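3. Apparatus and Workspace

3.1 Arm and gripper

The arm was assembled in a shared workshop over the course of one June from parts that a hobbyist can order or print. It has the usual base, shoulder, elbow and wrist joints, each driven by a serial bus servo, and it is clamped to the back edge of a bench. We call the build Stodent in the rest of this paper. The control software, Willero, runs on a secondhand desktop computer with no graphics card.

The gripper has two fingers, both printed, that swing in toward each other on geared pivots. We chose a swinging motion over a parallel one because it needs fewer parts and can be repaired with a screwdriver. The cost is that the contact angle changes with the width of the object. On a narrow object the tips meet it nearly flat; on a wide one they touch along the edge of the tip only. The first version of the fingers had square ends, which knocked over neighboring objects on the way in. The version used in all the experiments here tapers to a point. The geometry file was changed once more after that, to thicken the wall near the pivot, where two prints had cracked along a layer line.

Printing orientation mattered more than material. Fingers printed upright split under side load after a few days of use. Fingers printed lying on their side did not split during the study, although the surface facing the print bed came out smoother than the other three and slipped more on glossy objects. We scuffed that surface with sandpaper before mounting.

3.2 Wrist camera

A small camera is fixed to the wrist so that the fingertips stay in view. We tried mounting it farther back, which gave a wider picture but put the fingertips too small in the image to judge contact. Moving it forward had the opposite problem: when the arm came down over a group of objects, the nearest ones passed out of the bottom of the picture before the fingers closed. The final position is a compromise and still loses part of the near field at low heights. Section 5 reports how often this led to a failed grasp.

The camera has fixed focus. Anything very close to the lens is blurred, and we made no attempt to correct for it. Exposure is set by hand at the start of each session and then locked, as automatic exposure shifted the colors whenever a bright object entered the view. The cable runs back along the forearm in a split sleeve with a loop of slack at the elbow. An early cable without the loop pulled loose from its connector twice.

3.3 Work surface and objects

Most published tabletop work uses a plain surface of one color. A home rarely offers one, and we wanted to know how a low-cost system would cope with a patterned background from the start. The surface was therefore covered with white adhesive paper printed with line drawings of flowers, leaves and butterflies. The print is black and gray, with heavy shading in some places and almost none in others. The paper was not cleaned between runs unless something had been spilled on it.

Objects were ordinary household and toy items. The rounded-square blocks served as the main grasping targets. They are easy to hold and easy to replace, and a red block stands out well from the print. A dark block is harder, for reasons given in Section 5. The remaining items were left in place as clutter or used as secondary targets, depending on the task.
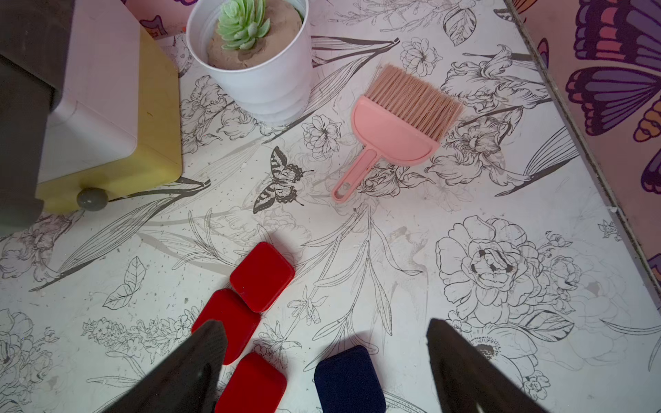 Figure 3. Wrist camera view with the gripper open above the patterned surface. Red blocks and a navy blue block lie near the fingers; a dustpan and brush, a potted succulent and a toy appliance stand farther off.

The arrangement in Figure 3 raises several of the difficulties that the detector has to handle. Two of the red blocks touch at a corner, so a method that relies on color alone will tend to join them into one region. The left finger also covers part of one of these blocks. The navy blue block lies between the fingers but runs out of view at the bottom, leaving only part of its outline for estimating its center. The printed butterfly near the dustpan handle has dark striped wings, and an edge detector responds to it strongly even though there is nothing there to pick up.

The dustpan and brush were included as a long, flat item with a soft part. The handle is the natural place to take hold of it. The bristles are a poor target: their outline is ragged and they give way when squeezed. We marked the bristles as a region to avoid when labeling.

3.4 Labeling and calibration

Labels were drawn by hand on still images using Kiltitz, a small annotation tool written for this project. Each object received an outline and, where a grasp was sensible, a short line showing the direction in which the fingers should close. Where an object ran out of the picture, the outline was stopped at the border and the object was flagged as partial. Partial objects were kept in the training set. In an earlier round we had dropped them, and the detector then ignored any block near the bottom of the image, exactly where it was most needed.

Shadows were not labeled. The bench lamp throws soft shadows beside the blocks and the fingers, and the first detector included these in the block outlines, which moved the estimated centers toward the shadow side. Adding images taken with the lamp on the other side of the bench reduced the error. It did not remove it, and the leftover error is larger for the dark blocks than for the red ones.

Calibration between camera and gripper used a printed card with a grid of dots, laid on the work surface and viewed from 32 arm positions. A full calibration was repeated whenever the camera bracket was removed. At the start of each session we also ran a short check in which the closed fingertips were lowered to a pencil mark. If the tips missed the mark by more than 2 mm, the session was put off until the bracket screws had been tightened and the calibration repeated.

The check caught a fault that we had missed during assembly. The wrist servo had a loose horn screw, and the resulting play was small enough that the arm looked sound when moved by hand. Under load the gripper sagged to one side. A drop of threadlocker fixed the screw, and the session that had shown the fault was thrown out and recorded again.

3.5 Grasp procedure

A run starts with the arm raised and the gripper open. The software takes an image, picks a target and moves the gripper to a position above it. It then takes another image from the lower height and corrects the position before the final descent. The second image is the more useful of the two for placing the fingers, but it covers less of the surface, so the choice of target is never changed at that point. If the target cannot be found in the second image, the arm goes back up and the run begins again. After four such returns the run is logged as a failure.

Closing force is limited through the servo current. We set the limit by hand, starting low and raising it until a block could be lifted and turned without slipping. The same limit was used for every object. A softer setting would suit the succulent pot, which is light plastic and top-heavy once lifted, but changing force by object type was outside the scope of this work.

Sorting order followed the method of the Adomaitis bench, an earlier arm built in the same workshop, in which the target with the most free space on both sides is taken first. Touching blocks are left until their neighbors have been removed. Where only touching blocks remain, the closed fingers are used to push one of them aside before the next image is taken.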